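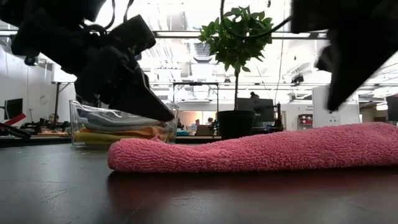 Zyanya asked this morning whether the towels should go in the bin at all or get their own stack, seeing how much thicker they are than the cloths.

January 7, 2019

Filed under: Bench Notes > Textiles

My answer for now is one bin, with the thick stuff kept out until last. In the clear bin the order from the bottom is yellow, orange, light gray-blue. The pink terry towel is the one that causes trouble. Folded flat it still has a rounded, lumpy front edge, and the loops keep it from lying down the way the thinner cloths do.

Things to try:
- square up the corners before the first fold
- fold the long way first, then across
- press along the fold, from the middle out
- keep the hem on the inside

Wrote 346 on the tag for the pink towel. The spare from Bornix is 300 and should be a bit lighter. Have not opened it yet. The Nekidis order from August was short by two, still waiting to hear.

Working one corner at a time is slow with terry. With a corner up, the rest of the towel bends into a curve and the thick fold along the table wants holding.

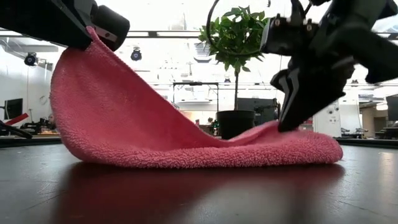 Zyanya's view is that a second fold is a waste of time on terry, and that a loose half fold would stack just as well if the bin were wider.

She may be right about the bin. Will measure the D'Amico one on the shelf before ordering anything. Leave the dark table as it is, the scratches don't catch the loops.

Last updated by Skoreo notes
4 comments | 2 shares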